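Tímea Oláh
November 13, 2025

ok people asked how the sim cell for the Flonetti arm got back on its feet after the gripper swap. long thread, typing between reruns, sorry in advance

context for anyone new. we have one arm on a bench in Flandgate and one copy of it in sim. the copy does kitchen stuff all night, the real one does kitchen stuff when Aurel is in to babysit it. if the copy drifts from the real one everything downstream is junk

so in February we changed the gripper on the bench. old one was worn at the pivot, new one is a parallel jaw, pale pads on dark fingers. Aurel did the bench side in an afternoon. I said I'd do the sim side "this week". lol

didn't do it that week. or that month

what I did was scale the old mesh until it looked right and move the grasp point by eye. it ran. it ran for ages. nothing crashed and so I forgot

then last week Ívar ran the long batch. 2,855 episodes, drawer and cabinet tasks. 413 of them ended with the finger jammed in a door edge, motor pushing, sim happily stepping along till timeout

that's not a policy problem. a bad policy misses all over the place. these all missed to the same side

lesson I keep relearning: look at the failures in one pile before touching anything. I had already retuned two gains by the time I looked. had to put those back

ok so. order I did it in, which is not the order I should of done it in

first, the mesh. threw out the scaled one. got the CAD from Koretti (they made the fingers for us), exported visual and collision separately. visual can be as pretty as you want. collision wants to be dumb and convex

the exporter gave me millimeters. my loader wants meters. gripper the size of a house, spawned inside the wall, whole kitchen exploded across the floor. ten seconds of joy before I had to fix it

second, collision shapes. the auto decomposition gave each finger a lot of little hulls and the pads came out lumpy. lumpy pads = object rocks when you squeeze it

deleted all that. one box for the finger back, one hull for the pad. pad face flat where it touches. contact went quiet right away

if your grasped thing is buzzing, check this before you touch friction. please. I have lost whole days to friction values that were never the issue

third, inertias. the importer guesses them from the mesh with uniform density. our body is mostly motor and the motor is mostly at the back. guess was way off, wrist joint was fighting a weight that isn't there

Siyabonga had the old gripper and the new one both on the scale back when they swapped. numbers in his notebook, notebook in his bag, bag in another town. he read them to me over the phone while waiting for a train

(Siyabonga, put them in the repo. I am saying this in public so it happens)

fourth, joint limits and mimic. two fingers, one command. the second finger is supposed to follow the first. in our sim the mimic was set but the sign was flipped on the offset, so fully closed was closed, and fully open was a bit lopsided. left went further than right

which is a nice chunk of the same-side misses right there

I'd seen it too. I saw it months ago and thought it was perspective from the camera. wrote "looks a bit off, prob lens" in the notes. great work me

Judit asked how I check the mimic now. dumb way: command open, read both joint positions, diff them, fail the test if they don't agree. then half, then closed. takes no time, runs on every commit

fifth and this is the big one. the wrist camera

on the bench the camera moved when the gripper changed. new bracket, sits back further, different pitch. in sim the camera was still bolted to where the old bracket was. policy learned on one view and got tested on another and did its best, poor thing

redid the hand-eye on the bench with the checkerboard. Aurel holding the board, me yelling poses. took the transform, put it in the sim as is, no "little nudge to make it look nicer"

I have a history with the little nudge

two traps here. one, optical frame vs body frame. the calibration gives you optical, z forward. our sim camera looks down its own minus z. if you paste it straight in you get a lovely view of the inside of the forearm

two, which link is the parent. calibration was against the flange. sim camera was parented to the gripper base, which has its own offset from the flange. so I was adding the adapter plate twice. caught that one when the fingertips came out too small on screen

check for all of it is the fingertips. park the arm, gripper open, grab the wrist view on the bench, grab the wrist view in sim, overlay. the fingers have to land on the fingers. forget the room, the room is never going to match, just the fingers

our rule is 8 pixels at the tips. before the fix we were nowhere near, it was embarrasing. after, inside it on both sides

then I do it again in a bunch of rolled wrist poses, cause a wrong rotation can hide in one pose and stick out in another. roll the wrist, level horizon goes away, see if the fingers stay put in view. they should not move at all. they're attached to the same thing the camera is

if they do move, your camera is parented to the wrong link. that's it, that's the whole diagnosis 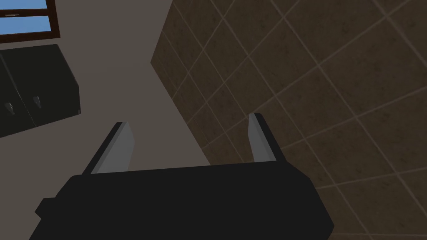 sixth, lighting. was gonna skip it but Ívar will complain. the kitchen sets in the Vida pack come in a few brightness levels and the dim ones eat dark geometry. gripper body goes to one black lump and you can't see an edge on it anywhere

didn't fix it with more light. the bench is dim in the evening too and I want that in the training data. just made sure dim isn't the ONLY thing it gets

what I did fix: clipping. near plane on the wrist cam was set far enough out that with some poses it shaved the bottom of the gripper body. you'd get a see-through hole into the motor housing. pulled it in. costs a bit of depth precision far away, don't care, nothing I grab is far away

seventh. reset pose. everyone forgets reset. episode starts with gripper open, but the command takes a few steps to get there, and we were recording from step zero. so the first frames of every episode had the fingers halfway. policy thought halfway was a place to start from

now it settles first, then records. should of been like that from day one

ok results. reran Ívar's batch with same seeds. stopped it at 2,189 bc I needed the machine back. the door edge jams are down to a handful and the ones left are spread out, no favorite side. those are real misses, I can live with real misses

not calling it done. the bench run is next and the bench is allowed to disagree with me

upkeep, so we don't do this again next February:

any hardware change on the wrist opens a ticket on the sim side the same day. Aurel can't close his half til I close mine. he likes this rule a lot more than I do

fingertip overlay goes in the nightly. bench side gets a fresh grab whenever somebody's had a wrench on it

pads get wiped before the bench grab. dust on the pads changes how bright they come up and the overlay script finds the tips by the light/dark edge. found that one the annoying way

mesh, inertia, limits, camera transform all live in one file with one version number. before this they were in four places and I'd only ever update whichever one I was staring at

q from the replies: why not just randomize the camera pose and skip calibrating. we do randomize, small. but randomizing around the wrong center just teaches it a wider version of wrong. calibrate, then jitter

q: does the overlay work with soft fingers. no idea, ours are rigid. Judit had soft ones at her last place, go bug her

q: will you share the mimic test. yes once I take the hardcoded paths out. it has my home directory in it in like every line

q: how long did all this take. four evenings. one of those was the millimeters

Aurel just messaged, bench is free at six and he's brought the good checkerboard. going down there now, will add the bench numbers under this one when I have them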